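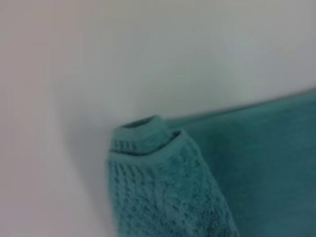

Jarton offers to help finish the Arngate water tunnel

2/6/18

The city of Arngate may receive outside money for its unfinished water tunnel, the regional works office told council members this week. The neighboring city of Jarton has said it is ready to pay a part of the cost, if Arngate makes a formal request before the end of March.

The tunnel should bring water from the Jergate reservoir to the northern districts of Arngate. Digging was stopped two years ago when the budget was finished, and only the first part, from the reservoir to the pumping station, is complete. According to the works office, 12 kilometers are still to be built.

Under the proposal, Jarton would cover 35 percent of the remaining cost. In return it would have the right to take water from the same line in dry months. The rest would come from Arngate and from a regional loan, to be paid back over 10 years.

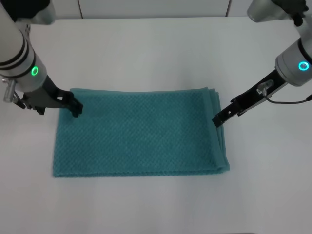
The loan is the part which caused the most discussion. Several members asked what happens if the work is delayed again, and whether Arngate would have to start paying before any water arrives. The works office answered that the first payment is planned for one year after opening, but this is not yet written in the draft agreement.

Nägeli, the engineering company that made the original design, has been asked to check the condition of the finished part. It was closed at both ends when the work stopped - there has been no full inspection after that. The company is expected to give its report to the council in March.

Roughly 3,000 homes in the northern districts get their water from old wells at present. Residents there have complained for many years of low pressure in summer, and a petition asking for the tunnel to be completed was given to the city last fall.

The council did not vote on the proposal. It will be discussed again when the report from Nägeli has been received.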